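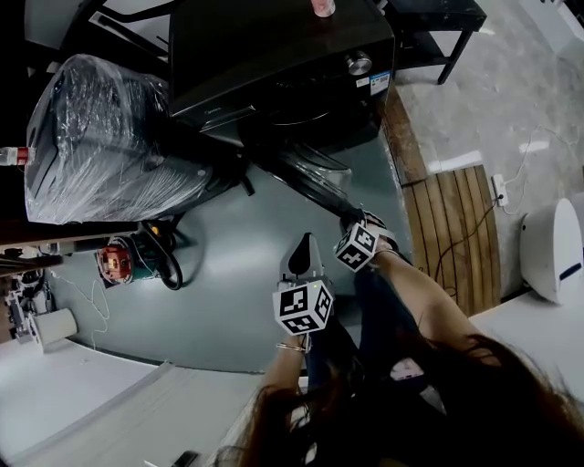
Vukusthorpe, June

Workshop Floors and the Very Long Black Hose

Hello again, small fixers! Last time we talked about drawers (and why the bottom one is always full of string). This time I want to talk about floors, because floors are where things end up when you're in the middle of a job, and I think a busy floor is one of the best places to play detective.

Let's start with the hose, because it's the thing I'd spot first. It's long and black and it goes slantwise across the floor to a black machine with a shiny top. I can't tell you for certain whether it's a hose or a tube, and to be fair the two words get muddled all the time. A hose is usually bendy and made to be dragged about. A tube can be bendy or stiff, and it can be as thin as a drinking straw. Either way there's a hollow bit in the middle, and air or water can travel through it.

Did you know you've got tubes inside you? The one that takes your breath down to your lungs has little stiff hoops in it to stop it squashing flat. Lots of hoses are made the same way! If you've got a vacuum cleaner at home, ask a grown-up if you can run your finger along the hose while it's switched off. Feel the bumps? Those ridges let it bend round a table leg and still stay open.

Now for the knob. There's a silver one on the corner of that black machine, with a blue and white label stuck next to it. Knobs are clever because they can do more than on and off. A light switch has 2 choices, click and click, but plenty of knobs can stop anywhere in between, like the volume on an old radio. And there's a little pink cup sitting on top of the machine. I do love a pink cup. My rule at home is no drinks near anything with a plug, and I've broken it myself more often than I'd like to say.

What about the big thing in the clear, crinkly plastic? You can only see that it's dark underneath. People wrap things up like that to keep off dust and scratches. Clear film is very thin indeed, and when it creases, each little fold catches the light and sends it back at you – that's why it looks so shiny. Try it with a bit of sandwich wrap. Pull it smooth and you can see straight through, then scrunch it up and it goes all silvery.

Just below it there's a power tool, red-orange and green, and next to that a black cord in curly loops. Some cords are made curly on purpose. They stretch when you pull and spring back when you let go, so there's less trailing about. You can make a curly one out of a pipe cleaner by winding it round a pencil.

Straight cables are another matter. There's a thin white one wandering over the floor, and a black one lying across some warm brown wooden slats, and a white power strip up on the wall with its own cable hanging down. I like a power strip on the wall. It's off the floor, where feet and puddles are. When I was little I tripped on a cable in the shed at Uvton and knocked over a tin with 613 screws in it. I know there were 613 because I had to pick up every one, and my gran made me count.

So here are my floor rules, which you're welcome to pin up:

Look down before you walk.
Step over cables, never on them.
Leave power tools for the grown-ups, even unplugged ones.
Long hair tied back if there are tools about (mine goes in a bun).
Shoes on!

Your job for this week is to pick one room and find everything in it that bends. Draw each one and write down whether it's hollow or solid. I did my kitchen and ran out of paper – bendy things are everywhere once you start.

Curious Corner > Round the House > Floors and Tools

Filed under: How stuff works, ages 6 to 9

Comments (3)

plamance_mum: We did the sandwich wrap one and now there is none left for sandwiches. Big hit though.

Royer Class 2: We found a straw, a hosepipe and a welly. Is a welly a tube?

tinytoolbox: My son wants to know if a garden hose has hoops in it like your throat. We cut up an old one and ours had threads criss-crossed in the wall instead.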